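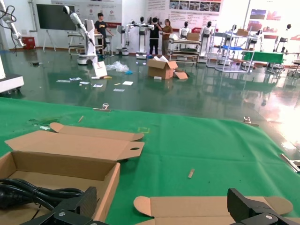

3.2 Equipment and budget

Costs were planned around one packing task, a coiled power cable in a cardboard box. Grippers took the largest share. Quotes came from Nemard and Bednarek, and we chose Nemard on spares. Boxes were budgeted at 80 per month, and the green cloth was bought once.

Figure 2. Two grippers and two open boxes at the work table. 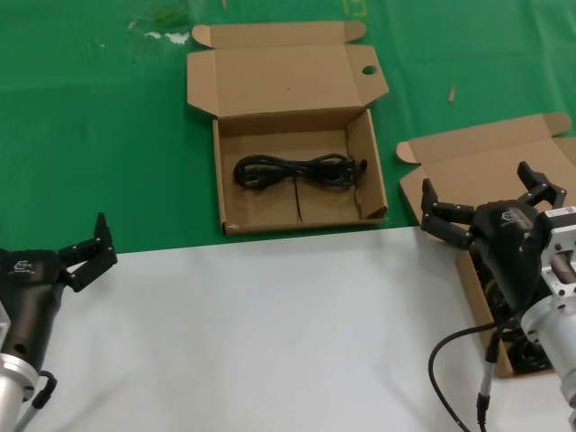
Spare fingers were priced at 143 euros a pair, with a delivery time of 7 weeks, so we ordered them in February.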